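# Foam blocks, sorted by use

July 2020

The foam set came in a mesh bag with 418 pieces, which is too many for one household. I bought it for counting practice with my daughter and ended up using it mostly for spacing and alignment exercises. These are my notes on what held up and what I changed.

Material first. The blocks are a closed-cell foam, light enough that a sneeze will move them. The faces pick up marks quickly. Fingernails leave dents that recover partway overnight, and pencil leaves a smear that soap doesn't fully remove. I washed one batch of 45 in a sink with dish soap, rinsed twice, and dried them on a towel. Drying took most of a day. The corners were already soft and washing made no difference to them.

Size tolerance is worse than on the wooden set from Marner. I measured 25 cubes with a caliper and got a spread of nearly 2 mm, enough to make a tall stack lean. Sorting by size fixes it, at the cost of an evening. I did this once and won't do it again. For anything that stays flat on a table, the spread doesn't matter.

The exercise we use most is a short column. Put down one cube, leave a gap, put down the next, and match the gap by eye. Three colors are enough. After that the child turns one cube a little and says which edges no longer run parallel to the others. It takes five minutes and needs no printed sheet.
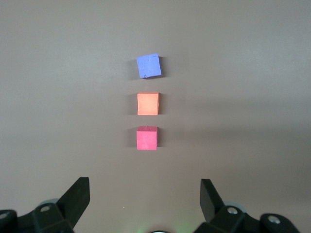

Reet Raudsepp wrote to say that she starts with two cubes and a strip of card cut to the width of the gap, then takes the card away once the child stops reaching for it. She also thinks turning a cube should wait until the spacing is reliable, as her son mixed up the two ideas for weeks.

I tried the card. It works, with one adjustment: cut it slightly narrower than the gap you want. Foam compresses when a child pushes the cube against the card, and the cube creeps back when released. I cut mine from a Brulen cereal carton and trimmed it until the result matched a ruler.

On color order, I keep blue farthest away, orange in the middle and the pinkish red nearest. A fixed order removes one decision and makes it easy to ask for "the middle one" or "the orange one" and get the same cube. Change the order only when the words are solid.

Surface matters more than I expected. On the kitchen table, which is glossy, the cubes slide and the ceiling light reflects next to them. A matte surface is better on both counts. Felt grips too much and the cubes tip when pushed.

Storage: the mesh bag is useless. I moved the cubes to a lidded Rustwood bin and the odd shapes to a shoebox. The arches and half-rounds went to Yoon-hee Yang, who wanted them for printing with paint. She reports that foam soaks up very little of it and that the edges print darker than the middle.

Still to do: find the missing green cylinder, and cut a second card for the wider gap.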